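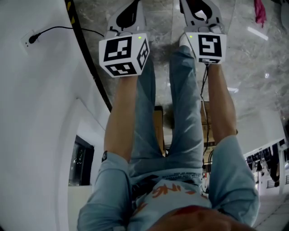
Vol. 5, p. 307

The Daily Check Belongs to the Operator

By Ashraf Bensaid

Handheld grippers get less care than any other hardware in a robot shop. An arm on a pedestal has a service log, a lockout tag and a person whose name is on both. A pair of grippers that someone carries in two hands and uses to record demonstrations has a shelf and a charger. I think this is a mistake, and I think the usual fix, which is to hand the grippers to the maintenance group, is a second mistake.

My experience is with the pair sets at Dimcombe. Each set has two grippers, a white cube above each grip with printed square markers on its faces, pale gray fingers with black pads, and a status light. The light is green when the unit has power and a link to the recorder. Operators have come to read green as "ready." It reports power and link. It has no information about the pads, the markers or the cable, and those are the parts that go bad.

Take the markers first. The position of each gripper is worked out from the squares on the cube. A marker with a lifted corner is still found by the software most of the time, and the pose it returns is wrong by a small and changing amount. No alarm is raised. In September we traced a run of poor insertions on the Undorness cell to one face of one cube, where the print had been wiped with solvent and the black had thinned along an edge. The arm had been checked twice by then. The cube had not been checked at all, as it was on nobody's sheet.

Pads are simpler. They glaze with use, and a glazed pad makes the operator squeeze harder without noticing. The recorded finger width then drifts narrow over a session. Our rule is to change pads in pairs at 60 hours of closed-hand use, both grippers on the same day. Changing one side alone gives a left hand and a right hand that grip differently, and the recordings carry that difference into the cell.

The cables I would put last on cost and first on lost time. They leave the cube from below and run back along the forearm. The bend at the exit is the weak point. A clip at the wrist takes most of the load, but it has to be set with the arm fully extended. Set with the elbow bent, it leaves too little slack, and every long reach pulls on the connector. A loose loop causes the opposite trouble and catches on fixtures. I have seen both faults on the same operator in one shift, on opposite arms.

Now to the argument. The group at Pullow holds that operators should collect a set, use it and return it, and that all checks should be done on a bench by a technician once a week. Their case is consistency. A technician has the gauge, the flat plate and the time. Operators are hired to show tasks, and they vary.

I accept the part about gauges. Finger travel and parallelism should be measured on a bench, and we do that every 90 days. But a weekly bench check finds a fault up to a week after it began, and everything recorded in between is suspect. The strap clip cannot be checked on a bench in any useful way, as the fault depends on the length of the operator's arm. Grip feel is similar. The person who held the set yesterday is the best instrument we have for noticing that it closes differently today.

The check I am asking for takes five minutes. Look at every printed face of both cubes under the room lights and tilt them, since glare from a ceiling fixture shows a lifted edge better than flat light does. Rub each pad with a dry thumb. Close both hands fully and compare the reported widths. Extend both arms, turn the wrists out and in, and watch the link while doing it. Write down the set number and sign.

El Ouafi, which supplies our replacement cubes, ships them with markers already bonded, and I would not let operators go further than looking. A face that fails is a bench job. Rebonding by hand at the station puts the square out of true, and the set then needs a full calibration anyway. The same applies to opening the grip housing.

The signature matters more than the form it goes on. At present our operators sign for the task and the technicians sign for the arm. The grippers sit between the two lists, and when a policy trained on a bad week misses its part, the first ticket is still raised against the arm.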